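3.2 Perméabilité à l'air des étoffes légères
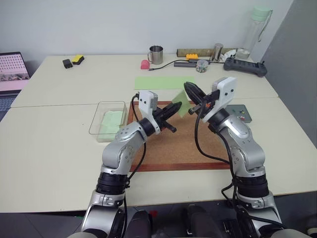

Département Textiles et Matériaux souples, site de Pirbridge

Figure 4. Étoffe vert pâle tenue au-dessus d'un panneau de liège encadré.

Les étoffes légères destinées aux rideaux et aux voilages sont rarement caractérisées à l'état plissé. Les mesures normalisées portent sur une éprouvette plane, maintenue sous tension faible, alors qu'en usage la matière se replie sur elle-même et présente localement deux épaisseurs ou davantage (figure 4). La transmission lumineuse et le passage de l'air s'en trouvent modifiés dans des proportions que les modèles de Cadport ne prennent pas en compte.

Le corpus Vunach comprend 1 502 relevés de perméabilité, obtenus sur 26 références de tissu à armure toile. Chaque référence a été conditionnée en atmosphère contrôlée, puis mesurée à plat et en pli simple. Les éprouvettes présentant un défaut de lisière ont été écartées avant l'essai. Le pli simple est formé parallèlement à la chaîne, sans marquage au fer.

Pour les tissus les plus ouverts, la perte de charge en pli simple est proche du double de la valeur à plat, ce qui correspond à deux résistances en série. L'écart à cette loi croît avec le titre du fil. Nous l'attribuons au contact entre les deux couches, qui obture une partie des pores ; la correction de Cosgrove, établie pour des toiles enduites, le surestime nettement et n'a pas été retenue.

Le sens du pli n'a d'effet mesurable que sur 5 références, toutes à trame texturée. Ces dernières sont traitées séparément dans l'analyse de variance de la section 3.3. Les valeurs obtenues après lavage, relevées en janvier sur un second lot, figurent en annexe B et n'entrent pas dans l'ajustement du modèle.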